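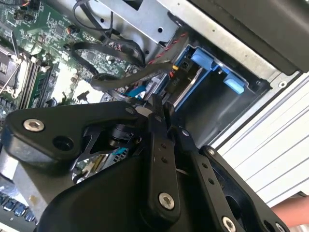
Plurnden Repair Bench Wants Your Old Desktop, Dust and All

The Plurnden Repair Bench reopens in January with 336 donated computers to strip, sort and put back into use. Most have spent years under desks, being kicked.

Each case is opened and its memory, cables and drives checked before anyone decides its future. Lucinda Pettigrew, who runs the bench, is fond of the older Dell desktops. "There's a green board, a blue SATA cable and usually somewhere to get your fingers in," she said. "I can't say the same for my laptop."
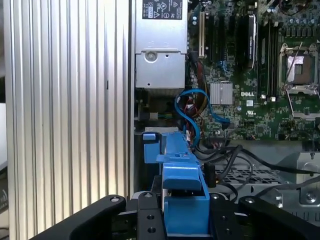
Working machines go to local households at no charge. The rest are kept for parts – power supplies are always wanted, spare mice never again, please.

Donations are taken until 4pm. Contact: Dariusz Urbańczyk, Plurnden Repair Bench.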